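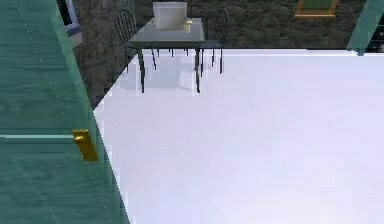
Figura 1. Superficie blanca y despejada junto a un panel verde azulado. Imagen generada por ordenador.

Buscar en el sitio Introduzca su búsqueda Ir

11 de mayo de 2023
Por Grupo Vītola, trabajo de proyecto

¿Ordenar la mesa mejora las notas? Revisión de una promesa

1. Punto de partida

En marzo nos repartieron en clase el folleto de Grastlow, un método de organización para estudiantes que asegura que un escritorio vacío «libera la atención» y sube el rendimiento. El cuaderno de ejercicios tiene 300 páginas, lo cual ya nos pareció bastante papel para alguien que recomienda tener pocas cosas. Elegimos el tema con poca fe y la conservamos casi entera.

2. Lo que dice el método

Grastlow pide retirar de la mesa todo lo que no se use en la tarea del momento y repetir la operación cada noche. Como prueba cita una encuesta a 2.000 usuarios de la aplicación Skallora, en la que la mayoría declara «sentirse más centrada». La encuesta no pregunta por notas ni por horas de estudio. Tampoco se preguntó nada a quienes dejaron la aplicación, y sospechamos que ahí estaban las respuestas interesantes. Escribimos al contacto que figura en el folleto para pedir el cuestionario original y a la fecha de entrega seguimos sin respuesta.

3. Qué hicimos

Participaron nueve compañeros de la residencia Karthorpe. Durante ocho días, cada uno alternó tardes con la mesa recogida y tardes con la mesa tal como la tuviera, y en cada sesión leyó un texto de historia y contestó unas preguntas de comprensión. El orden de las tardes se sorteó. Las preguntas las corregía alguien del grupo que no sabía cómo había estado la mesa.

4. Resultados

Las puntuaciones medias de las dos condiciones quedaron casi iguales, y la diferencia entre una persona y otra fue mucho mayor que la diferencia entre mesas. Varios participantes dijeron estar más a gusto con la mesa recogida. Uno de ellos sacó peor resultado precisamente esas tardes. Otro se pasó la primera media hora ordenando y luego se quejó de que le faltaba tiempo.

5. Límites

La muestra es pequeña y no permite descartar un efecto moderado. Los textos no tenían todos la misma dificultad, cosa que vimos tarde. Además, «recogida» significaba cosas distintas según a quién se preguntara, y no fijamos una definición antes de empezar. Quien repita el ejercicio debería hacerlo.

6. Valoración

Con estos datos no recomendamos que el centro compre el cuaderno. Ordenar la mesa es gratis y a quien le guste puede seguir haciéndolo. Si se quiere insistir en el asunto, proponemos pedir antes a Grastlow algún estudio con calificaciones reales y un grupo de comparación. Las hojas de respuestas se entregan aparte, sin nombres, con la tabla de puntuaciones.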